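Where Small Things Go: Clutter in a Shared Game Room
Project report, Interior Studies, Renau College 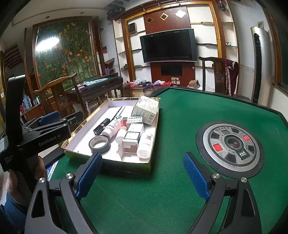 Our brief asked for a room where people spend long evenings and never put anything away. We chose the Breltholm game room, which has mahjong tables, dark wood chairs, a large television and no drawer that anyone could reach from a seat. The result is what you would expect. Tape, a marker, a lipstick and several medicine boxes end up on the green felt, a few inches from the dice.

Method. We logged loose items on the tables over one month, October, always at 9 p.m. The log came to 239 entries. Of these, 70 were medicine or its packaging, which says something about the posture of serious players. Another 50 were cosmetics. The rest we filed under "other," a category that grew faster than our patience.

First attempt. A wall rack with labeled pockets, built in the Moffat workshop. Players admired it and went on using the table.

Second attempt. An old box lid, gold rim, white lining, cost zero. It filled up within the hour. We had spent most of our materials budget of 200 dollars on the rack by then - a fact our supervisor raised twice.

Problems. A lid has no compartments, so small cartons sink behind big ones and a tall box has to lean. It also takes up felt, and the players on that side complained. We looked at a clip-on tray from the Inport catalog but it would not fit over the table edge.

Still to do: try a shallower tray with two dividers, and find someone who wants a rack.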